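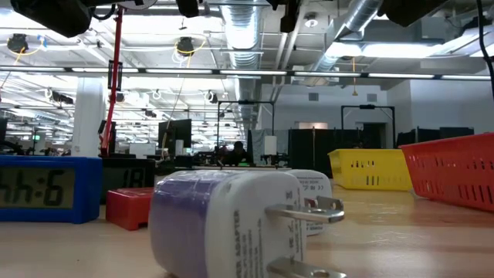 Power adapters, a clock and plastic baskets on a sorting table at the Pladley repair room.

Community > Pladley > Local News

Search this site Enter keyword Go

Lost your charger? Pladley sorting day aims to match them up
Sunday, by Ornella Pace

PLADLEY — Residents with a drawer full of mystery chargers can bring them to the Pladley repair room this Sunday, when the Cirker reuse group holds its first sorting day for power adapters and small household electronics.

Doors open at 2 p.m. at the old Longo shoe store on Jeston Street. Admission is free, and no sign-up is needed.

The group has collected more than 500 adapters since it put a drop-off bin by the front door in March. Most arrived without the phone, clock, radio or lamp they were sold with. Members have been going through them on weeknights, reading the small print on each one and sorting them by voltage and plug.

Adapters are being marked with colored bands as they are checked. A purple band means the adapter has been read and its output written in the group's logbook. It does not mean the adapter has been tested under load, and the group asks visitors not to plug anything in until it has been through the test bench at the back of the store.

Plastic baskets are used to keep the piles apart on the tables. Digital clocks and other small items with displays are also being accepted, as long as they are clean and have no leaking batteries. Anyone who dropped off a clock without its cord is encouraged to come back and look for a match.

People searching for a replacement should bring the device itself if it is small enough to carry. If it isn't, a note of the voltage, the current and the shape of the connector will do. These figures are usually printed on a label on the back or underside of the device. The voltage has to be the same on both. The adapter's current rating should be equal to or higher than what the device calls for.

"People bring me the plug and say it looks right," said a Cirker member who has worked at the test bench since the bin went in. "Looks right doesn't help much. A 24-volt supply can have the same end on it as a much smaller one."

Each household may take home up to 13 items. Adapters with cracked cases, bent prongs or frayed cords will be set aside for recycling. The group cannot take microwaves, televisions or loose lithium batteries, which should go to the county drop-off site during its regular hours.

Parking is available behind the store, with the entrance off the alley. The front step is high, and visitors who need a ramp should use the rear door.

A second sorting day, for cables and remote controls, is planned once the current bins are cleared. The group has not set a date. The drop-off bin will stay in place by the front door and can be used whenever the store is open.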